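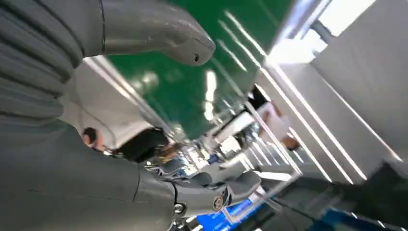 The Truvura hand on our shop floor. The round joint screws at the knuckles come up again under maintenance.

Truvura jointed hand: a buyer's review after 200 hours
By Lesego Mathebula
2024-09-10

We bought two Truvura hands for the assembly support cell at our Stundevport shop. They do light handling: picking up small housings, holding them while a fixture closes, moving finished pieces to a tray. I wrote the purchase request and I answer for the equipment budget, so this review leans toward cost and planning. Desmond Blackwood ran the cell day to day and the technical comments are mostly his.

The hands came through Assefa, the distributor, and we paid the normal price for them. Assefa did not see this review before it went up.

What you get

The base package is the hand, a mounting flange, one power and signal cable, a small controller box, and a license for the setup software. The software is called Amen. It comes on a key tied to one computer.

You do not get the arm, a cable sleeve, fingertip covers, a spare finger, or any training. You also do not get the adapter plate most arms will need between the flange and the wrist. Our quote listed the adapter as "recommended." In our case it was required, and the hand could not be mounted until it arrived. If you are asking for quotes now, have the seller confirm in writing which adapter fits your arm, and have it put on the main quote as a line of its own.

The fingers are segmented and jointed. The finish is a matte grey that picks up light scuffs from ordinary work. The scuffs don't affect anything, but if you plan to show the cell to customers, budget for replacement covers.

Lead time

Assefa quoted 30 days from order to delivery. The hands arrived on time. The adapter plates did not, and neither did the second software key, which had to be requested again after the first request was sent to the wrong office.

The useful number is the time from order to first real work, and that was more than double the quoted delivery time for us. Part of it was our own doing. We had not scheduled the electrician, and the safety review could not start until the hand was mounted and moving. Gareth Kettle, who handles our safety paperwork, wanted the complete cell in front of him before he would sign, which was the right call but should have been in my schedule from the first day.

If your spending has to land in one budget year, look hard at the invoice dates. We were invoiced on shipment. The adapters were invoiced separately and fell in January, so one project ended up on two years' books. I had to move money from another line to cover it.

Setup

Mounting the hand takes an afternoon with two people. The bolt pattern is clearly marked and the printed guide is good up to that point. The cable is the awkward part. It leaves the base of the hand on the side, and if the arm has a ribbed sleeve over it you need to decide early whether the cable goes inside the sleeve or is clipped outside. We clipped it outside first. It rubbed. We rerouted it and lost another half day.

Amen is plain software and does what the manual says. You teach a grip by moving the fingers to a position, saving it, and setting a force limit. Lwazi Motaung learned it without a course and had a usable grip for our smallest housing by the end of his first shift. Larger parts were easy. Thin flat parts were hard, and one of them we gave up on and sent back to a suction cup.

The part I dislike is the license. One key works on one computer. Moving it to another computer means an email to the distributor and a wait. For a shop with one cell this is a small matter. For us, with the programming computer in an office and the cell at the other end of the building, it was a regular nuisance, and we bought an extra key we had not planned for.

How it works in use

For parts with a clear shape and some thickness, the hand is steady. It holds without crushing and lets go cleanly. The thumb side has more reach than I expected from the brochure, and we were able to drop one change of fixture from the plan. That saved real money and I count it in the hand's favor.

It is slower than a two-jaw gripper. Anyone comparing the two on cycle time alone will choose the simple gripper, and for a single part made in high volume they should. We have many part types in small batches. The time saved on tool changes made up for the slower grip in our mix of work. I would not assume the same for yours. Take a normal week's schedule, write down how many changeovers it has, and do the arithmetic before you talk to a seller.

Noise is low. The controller box has a fan that runs all the time and collects dust. Wipe it down when you wipe down everything else.

Reflective parts and bright overhead lights gave us some trouble, though this was with the vision system and not the hand. I mention it as a budget item. We ended up paying for a shade over the pick area, and it was in nobody's plan.

Maintenance and spares

The joint screws need to be checked. The manual calls for a check on a fixed schedule and we found the schedule reasonable for our load. On one hand, a knuckle screw had backed out slightly before the first scheduled check. Desmond tightened it to the listed value and it has stayed put. He now checks new hands after the first week as well, and marks each screw with a paint pen so that movement shows.

Fingertip covers are the main consumable. They wear on the inside face where the part sits. Order them with the hand, as they shipped more slowly than the hand did.

A finger can be replaced in the shop. The job is not difficult, but a replaced finger has to be calibrated in Amen, and every grip that uses it has to be checked again. In our cell that took longer than the mechanical work. Keep your grips named and documented, with the part number in the name. Ours were not at first, and we spent time working out which saved grip belonged to which housing.

For the second year I have set aside 15 percent of the purchase price for spares and covers. Based on use so far that will be enough. I would not go lower for a shop running two shifts.

Service

We called Assefa's support line several times. Phone support was polite and usually got us an answer the same day on mechanical questions. Software questions were passed to someone else and took longer. A site visit is charged at a day rate with travel added, and the travel was a large share of the one bill we had. Ask where the service technician will be coming from. If the answer is far away, train one of your own people properly and treat it as part of the purchase.

The warranty covers the hand and the controller. It does not cover the cable or the fingertip covers, and it does not cover damage from a collision. Read the collision clause. The wording is broad, and a light bump against a fixture during teaching could be read as a collision. We have not had to test it.

What I would put in the budget

These are the lines I would use if I were starting over. Amounts depend on your quote, so I have left them out.

The hand
Adapter plate, confirmed against your arm
Cable clips or sleeve changes
Software keys, one for each computer that will really be used
Fingertip covers for a year
One spare finger
Electrician
Safety review, including your own staff hours
Training time for at least two operators
Shade or lighting changes if you use a camera
One paid service visit
Spares allowance for year two

The hand itself was the largest line on our sheet, but the rest added up to more than I told management it would. My first request had only the hand, the adapter and the training on it. I had to go back and ask again, and the second request was harder to get through than a larger first one would have been.

Marloes Cuypers in purchasing suggested we ask for a package price that included covers and the spare finger. The discount on the hand was small. The discount on the spares was better, and it was only offered at the time of the original order. When we asked again later for the same price, the answer was no.

Buying one or two

We bought two so that one cell could keep running if a hand failed. So far neither has. A second hand is expensive insurance if it sits in a cabinet, so ours both work. If I had only one cell and one arm, I would buy one hand, the spare finger and a good stock of covers, and keep the old gripper on a shelf with its bolts in a bag.

Good points
Steady grip on varied parts
Fingers can be replaced in the shop
Software is easy to learn
Reduced our fixture changes

Bad points
Slow compared with a simple gripper
License tied to one computer
Adapter and covers not in the base package
Vague collision wording in the warranty
Poor on thin flat parts

Would we buy it again

Yes, for small batches of mixed parts, with the full budget approved at the start. For one part all day long, no. I plan to add an update when the second year's spares spending is known. Until then, the next job for these hands is a larger housing that Desmond wants to try with the existing grips, and we have ordered nothing new for it.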